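The Hundcombe School Robotics Club
Information for Young Readers

Welcome

The Hundcombe School Robotics Club is open to students in grades four through eight. This page explains what the club is doing this year and how a robot is taught to tidy a room. It was written for students who are thinking about joining, and for younger brothers and sisters who have asked what happens at our meetings.

What is the project?

Each year the club chooses one job and tries to teach a robot to do it. This year's job is called the Nartey Task. A robot must find small pieces of litter on the floor of a living room, pick them up one at a time, and put each one into a trash bin.

For a person, this is a very easy job. You see a tissue on the rug, you bend down, and you drop it in the bin. You do not have to think about how far away the tissue is or how hard to squeeze it. A robot must be taught all of these things.

How does a robot learn to pick something up?

Our club uses a method called teaching by showing. A student operator moves the robot's arms with a pair of hand controls. While the student works, a computer saves two kinds of information. The first kind is what the robot's camera sees. The second kind is how each joint in the arms is bent. One complete try, from start to finish, is called a run.

After many runs, the computer begins to find patterns. It may learn that a hand should be open before it reaches an object, and that it should close only when the object is between the fingers. The club has saved 435 runs so far. Our goal for the end of the school year is 1,276.

Why is a living room difficult?

A classroom floor is plain. A living room is full of things that can confuse a robot. Think about these questions as you look at the picture. Where is the bin? What is lying on the rug? Which of these things would be easy to miss?
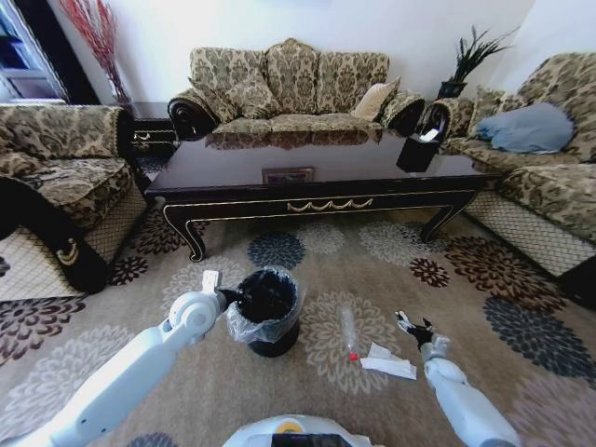
Words to know

Gripper: the part at the end of a robot's arm that holds things. It does the work of a hand.

Joint: a place where the arm can bend or turn. Your elbow is a joint, and so is your wrist.

Operator: the person who controls the robot during a run.

Run: one complete try at the task.

Two kinds of litter

The crumpled tissue and the small clear vial with the red cap need different kinds of care. Tissue is soft and changes shape when it is squeezed. If the fingers close too high above the rug, they will catch only air. A vial is smooth and may roll if it is bumped. Its clear sides can also be hard for a camera to pick out against a rug with large flowers on it, so operators are taught to look for the red cap.

The bin has rules as well. A loose plastic bag folds over its rim, and a gripper can snag on the plastic. Operators must lift the object above the rim before moving it across.

How students take part

New members begin by watching 2 full meetings. They then practice with the hand controls for 30 minutes under the guidance of Ms. Ilse Dewulf, the club's faculty advisor. Mr. Prasetyo Hidayat teaches the computer lessons, in which students sort the saved runs and mark any that must be repeated.

Students may not stand within reach of the arms while the robot is switched on. Long hair must be tied back. Every operator works with a partner, who keeps one hand near the stop button.

Members in grade eight may apply to represent the school at the Stisach Student Robotics Meeting, held each November.

Permission forms are available at the front office and must be signed by a parent or guardian before a student's first meeting.

Page last updated 7 February 2023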